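Post-incident notes on the stacking task: a collision check that did not check

August 2019

Readers who follow this blog will know that I have been responsible for the simulation side of the Trolura project since last November. The purpose of the present entry is to set down what failed in our pick-and-place evaluation, how the failure was found, and what has been changed. An internal report already exists, but it is written for people who know the code, and several colleagues at Cilholm have asked for a plainer account.

The task itself is simple. A simulated arm must move small colored cubes on a table on which a tall box has been placed as an obstacle. In one family of trials the top of the box is also a permitted resting place for a cube. Each trial is scored on whether the cube reaches its target and on whether any part of the arm touches the box along the way. A trial with contact is a failed trial, whatever happens to the cube.

Over the spring we ran 2,192 trials with the new planner and recorded no contact at all. I regret to say that this result was received with satisfaction and was included in the material sent to Willems, where the same planner was to be tried on a physical arm.

Seon-mi Kang was the first to object. While preparing a set of replays for a talk, she noticed that in certain trials the forearm passed through the upper rear edge of the box without any reaction from either body. She wrote to me the same afternoon, and her message was shorter and more polite than the matter deserved. I replied that it was probably a rendering artifact. It was a fault in the scene file, and I should have opened the file before replying.

The cause was as follows. When the box was made taller for the second round of trials, its visible shape was changed and its collision shape was left at the old height. The planner and the scoring script both read the collision shape. Everything a person could see was correct, and everything the software relied upon was not. A cube resting on the box was held in place by a separate support surface, added later as a convenience, which hid the error further — had the cube fallen into the box, we would have known on the first day.

We repeated the full set with the corrected shape. The arm made contact with the box in 325 trials, most of them reaches toward the top of the box or to the space close behind it.

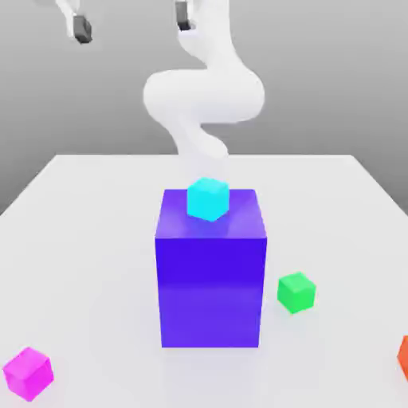 The stacking layout in simulation, with the cyan cube on top of the tall purple box.

Lies Van Damme, who handles safety review at Willems, had not yet released the planner for use on the physical arm. Her procedure calls for 2 slow runs with a foam obstacle before any rigid object is placed within reach, and those runs had not been scheduled. No equipment was damaged and no person was exposed to risk. I do not regard this as credit to our side of the work.

The following changes are in force. Visible and collision shapes are now generated from a single set of dimensions, and the scene will not load if they differ. The separate support surface has been removed. Before each batch, the arm is driven on purpose into every face of the obstacle, and the batch does not start unless each contact is reported. Trisa, our logging tool, now stores the collision shapes with each trial, so that a replay can show them over the visible ones.

The earlier results have been withdrawn from the project pages. The planner itself is being revised, chiefly in how it treats the elbow during high reaches, and I expect to write about that separately once Seon-mi has finished her comparison of the old and new paths.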